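4. Setting up the reading desk

Do section 3 first (license key, Zamier plug-in). If the key isn't in yet, Pletent opens in view-only and half of what follows will be grayed out.

You need: the desk computer, its screen, keyboard, both mice, the Onska scanner and its power brick. Network cable if you're at the Geddes branch, wifi is too weak by the back wall.

4.1 Desk and cables

1. Clear the desk top. Wipe it down, let it dry.
2. Screen at the back, keyboard in front. Leave the middle free for the ledgers.
3. Plug in both mice. One for the person turning pages, one for whoever is typing the entries. Either one moves the same pointer, so agree who's driving.
4. Scanner goes on the left. Power first, then the data cable.
5. Wait for the green light.

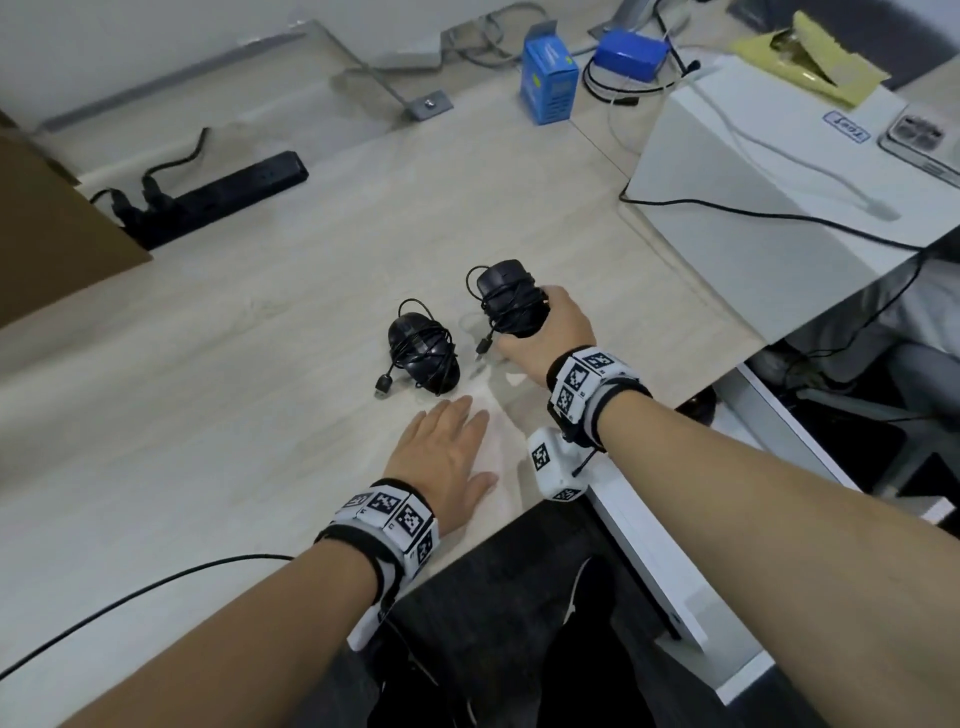

Page last changed: December, by desk setup. Older printouts – please bin them.

Note: no green light after a minute or two, unplug the brick, count to ten, plug back in. Don't use the rocker switch for this.

CAUTION: Keep drinks off the desk. Ledgers with a red spine tag don't go under the scanner lid at all – use the cradle.

4.2 First start

1. Open Pletent. Pick Reading Desk, not Office.
2. Type the branch name exactly as it is on the key. Capitals matter.
3. Set the earliest year to 1773. Leave the latest year blank.
4. Under Pages, set the batch size to 84. Bigger batches save slowly and sometimes time out.
5. Press Apply. Screen goes blank for a bit, normal.
6. Go to Tools, then Pointer. Speed down to seven. Anything faster and people overshoot the column lines.
7. Close and reopen Pletent so the settings stick.

Note: the first index build takes some 17 minutes. Don't log out while teh bar is moving, or it starts over.
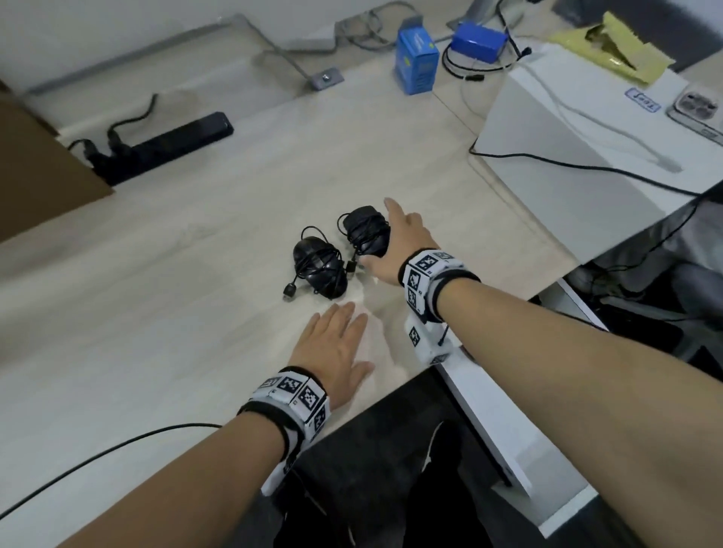

Senga Lindsay wrote in to say that step 6 didn't hold for her, the pointer speed went back to the default every time she logged out, and could the guide please mention the Save for All Users box. Fair point. Tick it before you press Apply in step 5, and go back and press Apply again after changing the speed.

4.3 Test scan

1. Use the gray test card, not a ledger.
2. Card face down, arrow toward the hinge.
3. Press Scan once. Pressing twice makes two files and you'll have to delete one by hand.
4. Check the lines at all four corners. Should be straight. If they lean, run Tools, Align, and scan agian.
5. Delete the test file – it shows up in the public index otherwise.

CAUTION: Align moves the scan head. Lid closed, fingers out.

4.4 If something's off

Grayed-out menus – key missing or expired. Back to section 3.
Wrong branch name on the entries – fix it in Settings before anyone types more. Old entries don't update themselves.
Pointer jumping about – two people moving mice at once. Let go of one.
"Index busy" – wait. Then wait some more.

Section 5 covers user accounts.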